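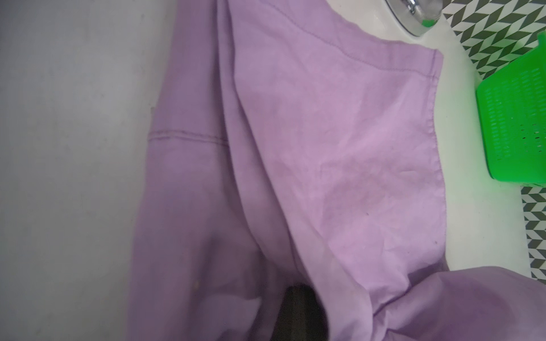

Attachment 1: lavender garment, duskier area and two small dark spots on the upper panel

Panagiotou Laundry Support
Ticket 4000
Subject: Darker patch on lavender cotton-type top after wash
Raised by: Greer Cruickshank
Product: Barex front loader, fitted by Jotwood
Priority: Normal
Status: Closed
Opened: Sunday, January 11, 2026

Problem as reported

I have a light purple top that came out of the machine with a darker, blotchy patch on it. The rest of it looks the colour it should be. There are also two small dark spots, one in the patch and one further over towards the hem. I have attached a photo. It is creased because it has been in the basket since it was washed.

The label has been cut out so I can't tell you what it is made of. It feels like cotton. It has been through this machine plenty of times before without any bother. The machine was fitted in June.

Programme was the everyday mix at 32 degrees, full spin. Korham liquid in the drawer, and softener in the softener compartment. Nothing else purple or dark in the load that I remember, mostly pillowcases and a couple of tea towels.

I would like to know if this is the machine leaving something on the clothes, and whether I should stop using it.

Reply 1, support desk

Thank you for the photo. We can see the area you mean, in the creased section of the panel, and the two small dots. From a photo we can't tell damp cloth from a mark, so please do the following before washing it again.

Lay the top flat, smooth the panel out and leave it overnight away from the radiator. Don't iron it and don't put it in a tumble dryer. Look at it in daylight in the morning.

While you wait, please check:
- the softener compartment, for thick residue or standing water
- the folds of the rubber door seal, including the bottom
- the pillowcases and tea towels from the same load, for similar dots
- how much softener you used

You can carry on using the machine for old towels. We would hold off on anything pale until you have looked at the seal.

Reply 2, customer

Left it overnight on the airer. Most of the patch is still there but it is fainter and smaller than it was, so some of it must have been damp. What is left feels slightly waxy if I rub it between my fingers. The dots have not changed.

Softener compartment had a layer of blue gunk at the bottom and water sitting on it. I normally fill to the line, but I topped it up that day because the bottle was nearly finished, so it was probably over.

Door seal: wiped it with white kitchen roll and it came away grey, with some black bits from the bottom fold. Tea towels are patterned so no use. One pillowcase has a dot on the edge, same sort of size.

Reply 3, support desk

A waxy mark that stays after drying is usually softener that has gone on undiluted. If the compartment is filled past the line it can siphon into the drum early, and it lands on whatever is nearest. The dots are more likely to be from the seal, given what you found there and the one on the pillowcase. We would treat these as two separate jobs.

For the waxy patch:
1. Wet the area with warm water from the inside of the cloth.
2. Rub in a little plain washing-up liquid or a bar of household soap with your fingers. No brush.
3. Leave for 5 minutes and rinse until the water runs clear.
4. Repeat once if it still feels waxy.

For the dots, use the same soap but dab with a cotton bud. Please don't use bleach, on a coloured top it may take the purple out and leave you with a pale spot.

For the machine:
1. Pull the drawer right out, soak it in hot water and clean the cap on the softener compartment.
2. Wipe the seal until the cloth comes away clean.
3. Run it empty on the hottest programme with detergent only.
4. Leave the door and drawer open afterwards.

Then wash the top on its own at 32 with no softener.

Reply 4, customer

Did the soap 2 times. Patch has gone as far as I can see, and it doesn't feel waxy any more. One of the dots came out with the cotton bud. The other one has faded but you can find it if you know where to look. Happy enough with that.

The drawer was worse than I thought once it was out. The cap was completely blocked. Ran the empty wash, then the top, then a white load, and no marks on any of it.

One question, the hem down the side has gone a bit wavy. Is that the machine as well?

Reply 5, support desk

Hard to say without having seen it new. A narrow hem can pucker if the thread shrinks more than the cloth, and full spin won't help it. Try a lower spin, pull the hem straight while it is damp and dry it flat. We don't think it is linked to the fault you reported.

Resolution

Cause recorded as overfilled softener compartment with blocked cap, plus residue in door seal. No parts sent and no engineer visit booked. Customer to clean drawer and seal monthly. Ticket closed at customer's request.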